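Sun 27 April

I've been promising a post on the recording work since March, so here goes, with a cup of tea going cold next to me.

For anyone new here, I've been collecting pick-and-place examples for a project called Trundico. The people running it want a learning system that can cope with ordinary household muddle - cartons, soft bits of cloth, packets that crinkle and slide about. My share is 800 finished takes, and I'm at 500 as of this morning, which feels like a lot of boxes picked up and put down again!

The bedroom is my favourite place to work. You get a big surface at a comfy height, the blanket gives a bit under everything, and the leopard print means plenty of pattern behind whatever you're trying to grab.

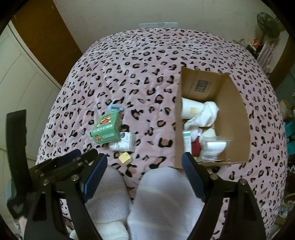 I used to rush the approach. I'd swoop in, squeeze, lift, drop, done, and then wonder why so many takes came back marked as unusable. The notes said the same thing over and over: slow down before contact, keep both fingers in view, don't change your mind halfway. That last one is my downfall (I do love a last-second change of plan). Of my first batch, 86 had to be done again, and I sulked for an entire evening.

What helped was deciding on the whole move before pressing record. Which thing, which side, where it's going. I say it out loud, which must sound quite odd through the wall, but my hands are much calmer for it.

I've also stopped tidying between takes. At first I put everything back in neat rows, and every example ended up looking like the one before. Now I let things land where they land and start from there, unless something has rolled right out of reach.
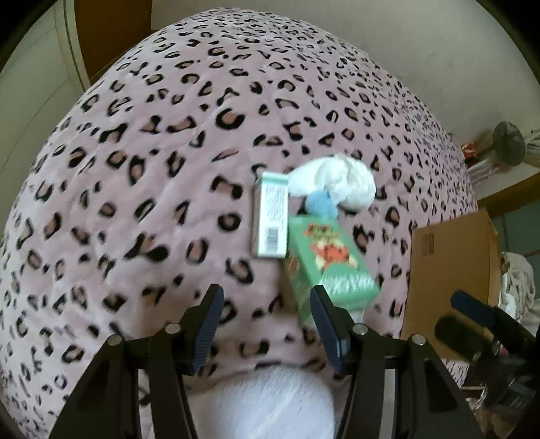 Soft things are still the hardest for me. A carton has a proper edge to close on, but cloth bunches up and you never quite know how much of it you've got. I've started pinching lower down and waiting a beat before lifting, and my last few goes have been a lot less messy.

Next up is the kitchen, once I've cleared the worktop. I've got 300 takes left and my wrists would like a few days off first, so it may be quiet on here for a bit.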